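Jillden Desktop Rebuilders list
Re: [rebuilders] stripped the old Promitz tower, now what?
Date: 08/02/2021

On the Cakodis mirror of this list, a member wrote:

> I've pulled the memory and the processor out of my Promitz and now I'm
> scared of it. Do I leave the socket open while I do the rest? And is
> there any point keeping the case? It weighs a ton and the wiring is
> everywhere.

Keep the case! Please keep the case. I love these old towers and I will talk anyone out of recycling one. The sheet metal in the drive cages is so much stiffer than what you get now, and those little blue tabs make me happy every single time.

About the socket: close it if you're walking away from the bench, and find a plastic cover if you can (Haslinger had a bag of 12 for next to nothing when I ordered in June). If you're working right there and going straight on to the new chip, open is fine, just keep screws and sleeves away from the contacts. One dropped screw in there and you'll be up till midnight with a magnifier and a sewing needle. Ask me how I know.

For the wiring, don't try to tidy it first. Unplug what you're sure of, tag it with masking tape, and tuck the power bundle over the side of the case so you can get at the board. I put a label on every lead now, even the obvious ones. Then do the memory, all the latches open before you start, and push both ends down evenly until they snap. Such a good sound.

Memory out, socket empty, blue tab still on its bit of metal:

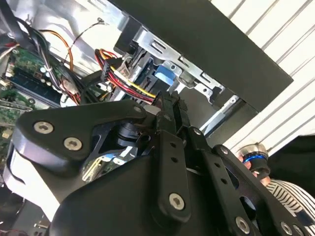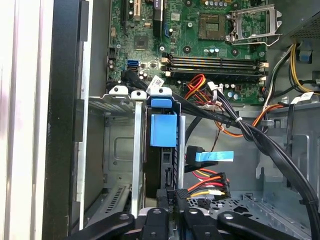
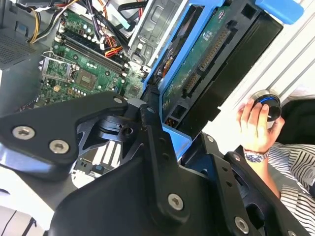
rebuilders Digest, Vol 18, Issue 12

Oh, and before you buy memory, read the part number off the old sticks and post it. Someone on the list will have a spare pair in a drawer, I'd bet money on it. I have a few myself and would be thrilled to see them go back into a machine.

Can't wait to hear that it boots!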